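31/05/2025

Last day of autumn and I finally got the pantry sorted, after promising myself I'd do it back in March. Margaritis next door to the chemist is closing down, so I went in for one jar of olives and came home with a boot full of pasta, tinned tomatoes and more oregano than any household could get through (it was half price, what was I supposed to do!). The lady on the till said they've had that shop for 159 months, which is such a funny way to put it that I did the sum in the car. A bit over thirteen years. I felt quite sad driving off.

Anyway, none of it would fit. Everything had to come out onto the kitchen floor and I sat down there with a cuppa and a garbage bag and went at it. Three open bags of caster sugar. A jar of mint jelly from the old place in Griltside – we moved out of there nine years ago, so that jar has been through a removalist truck and two fridges. I did open it. I don't recommend opening it.

The moths are what really got me going. I'd seen a couple fluttering about in the evenings and pretended I hadn't, and sure enough there was webbing in the almond meal. Out it went, and the polenta, and a box of muesli I'd only bought last week, grrr. Wiped every shelf with vinegar, then did the hinges with an old toothbrush. My knees are going to let me know all about it tomorrow.

So from now on the dry stuff goes in tubs with proper lids and the packets of nibbly things get their own spot.

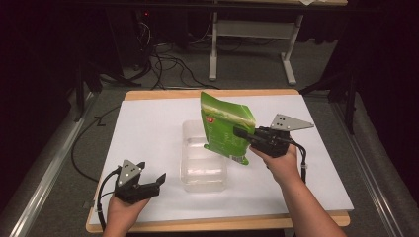
I had a look at the Wolier tubs online and nearly fell off the chair at the price of the big set, so it'll be washed-out jars for the flour until there's a sale on. I've still got masking tape for labels, and my handwriting's fine if I go slowly.

Dinner was pasta, obviously, with about half a tin of the Margaritis tomatoes and the last of the parsley from the pot out the back. Very nice too. There's enough left for lunch. Must remember to put the bins out before bed, that almond meal is not spending another night in my kitchen.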